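Curso de Automatización Aplicada, unidad 6
Evaluar un servicio antes de contratarlo: el caso Malleo
Apuntes de Severin Moser

1. De qué trata el caso

La empresa Thaler ofrece Malleo, un servicio de manipulación con dos manos robóticas de varios dedos. El cliente no compra el robot. Paga por tarea preparada, y el proveedor entrega el programa de movimiento, un informe y una revisión después de 16 semanas. Para este curso hemos pedido la oferta básica, que tiene un precio de 1.832 euros por tarea, sin el transporte.

La tarea que elegimos es modesta: trabajar con un trípode que lleva una pinza para teléfono. Es un objeto ligero, alto y con palancas pequeñas. Me parece mejor para aprender que una caja, porque una caja perdona casi todos los errores de posición.

2. La aproximación

El folleto de Malleo habla de «aproximación bimanual». En la práctica, esto significa que el proveedor debe definir por separado el papel de cada mano. Cuando leáis una oferta, buscad si este reparto está escrito. En la nuestra ocupa dos líneas, y son pocas.

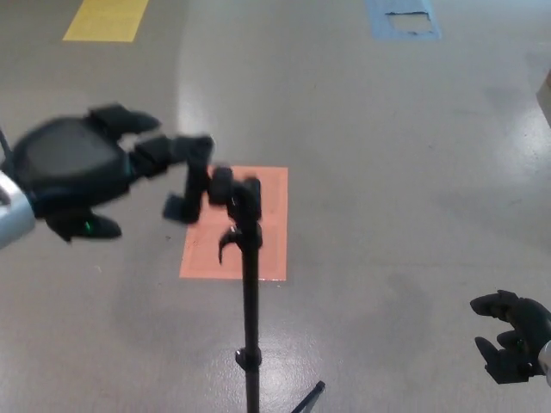
Figura 1. La mano izquierda junto a la cabeza del trípode; a la derecha, la otra mano con los dedos abiertos.

La velocidad es otro punto que conviene pedir por escrito. Thaler da un tiempo de ciclo de 13 segundos para objetos «de forma estable», pero no explica qué objetos entran en esta categoría. Yo pregunté si un trípode entra. La respuesta fue que depende del suelo — una respuesta razonable, aunque no sirve para un contrato.

También se debe mirar la superficie de trabajo. Un suelo gris y liso devuelve mucha luz de las lámparas, y los reflejos pueden confundir a un sistema de visión. La oferta básica no incluye ningún ensayo con otra iluminación. Starnomis, el segundo proveedor que comparamos, lo incluye, pero cobra 105 euros más por cada tarea.

3. El contacto

Para la discusión en clase nos interesa sobre todo el punto donde el dedo llega al objeto. La mordaza superior de la pinza es una zona pequeña, y el programa tiene que distinguir entre tocarla y empujarla. 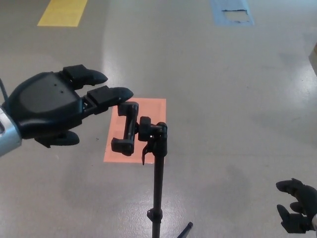 Figura 2. La punta del dedo más largo a la altura de la mordaza superior. La pinza está vacía.

Desde este ángulo no se puede afirmar con seguridad que hay contacto. Por eso la inspección visual no es suficiente como criterio de aceptación. Pedid al proveedor los datos de fuerza de cada dedo, o al menos una segunda vista lateral. En la oferta de Malleo los datos de fuerza son una opción que se llama Stirell y se paga aparte.

4. Mi valoración provisional

Malleo está bien documentado en la parte mecánica y menos en la parte de aceptación. Para un taller pequeño con una sola tarea lo consideraría. Con varias tareas distintas esperaría a la nueva lista de precios, que está anunciada para abril.

5. Para preparar en casa

Redactad una cláusula de aceptación para la tarea del trípode, de media página como máximo. Debe indicar la posición inicial del objeto, la función de cada mano y la prueba que demuestra el contacto. Traedla impresa, la corregimos en parejas.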